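Bendham Community Help > Computers and Repair

Old office tower, cleaning it out and fitting a new processor - what should I check first?

Posted by stirnari_shed, 13th November
3 replies

Hi all! I picked up a retired office desktop, the black and silver kind with the blue plastic tabs inside, and I'm having the best time with it. I've never opened a computer before and I can't believe how much of it just clips apart. It powers on and gets to the setup screen, but the fan is loud and there's a lot of gray fluff in the grilles.

My plan is to clean it, swap the processor for a slightly better one of the same family (I found one for 50 dollars) and put in an SSD. It'll be for homework and some light photo editing. Things I'm not sure about:

How do I get the old processor out without wrecking the socket?
Do I need to take the power supply out to clean it?
Can I keep the old hard drive in there as well as the SSD?

I have a decent screwdriver set, a tube of thermal paste and a paintbrush. Thanks in advance, I've been reading this board all week and it's great!

tekin_tinkerer

Oh, you're going to love this. Office towers are the best machines to learn on - roomy, tough, and made so a technician can get in and out fast.

Start by shutting it down, switching it off at the wall and pulling the cord, then hold the power button in for a few seconds. Lay the case on its side with the open side up. Don't try to do it with the tower standing, you want the board flat in front of you and the weight of the cooler going straight down.

Before you buy anything, look up the exact model of your computer and find the list of processors it supports. Same family isn't enough on its own. Some boards need a BIOS update before they'll take a newer chip, and you have to do that while the old one is still in. Do check this, it caught me out on my second build and I spent a whole evening convinced I'd killed it.

For the swap, run the computer for a few minutes first so the old paste softens up, then shut down and unplug. Undo the cooler screws a bit at a time, going corner to corner. Twist the cooler gently before you lift. If it won't move, warm it up again and have another go, don't yank. Then wipe off the old paste with a lint-free cloth and rubbing alcohol.

Most sockets of this sort have a little lever at the side. Push it down and out, let it up slowly, and open the metal frame. Lift the chip straight up by its edges. If the pins are in the socket, keep everything away from them, including your paintbrush!

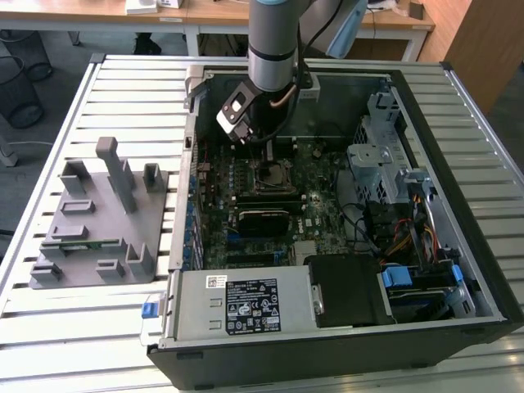
The new chip only goes in one way. Match the small triangle in the corner to the mark on the socket, lower it flat and let go. It should sit there with no pushing at all. Close the frame, bring the lever back down (that part does take some force, and it feels awful the first time) and put a pea-sized dot of paste in the middle.

Take a photo of the cables before you unplug any of them. I take far too many and I've never been sorry.

presia_pc

just blow it out with canned air and leave the psu alone. mine has been going 6 years and i never had it out once. never open the psu itself, it can hold a charge even unplugged

bendham_bits

Great project! On the drives: yes, keep both. You'll need a spare SATA data cable and a spare power plug coming off the supply, so look for those before you order the SSD. Put Windows on the SSD and use the old drive for photos. If the old one has been running for years, I'd copy anything you care about somewhere else too.

I agree with presia_pc about not opening the supply. Blow through its vents from the outside, short bursts, and hold the fan still with a finger or a pencil so it doesn't spin up. Do it outdoors if you can, I did my first one in the kitchen and was wiping down shelves until bedtime.

The blue bits are usually the ones meant to be moved by hand. Press or slide them gently, and if one won't budge look for a screw before you lean on it.

After the swap, go into the setup screen and check that it names the new processor and that the temperature settles. Then come back and tell us how it went, I want to hear how quiet it is!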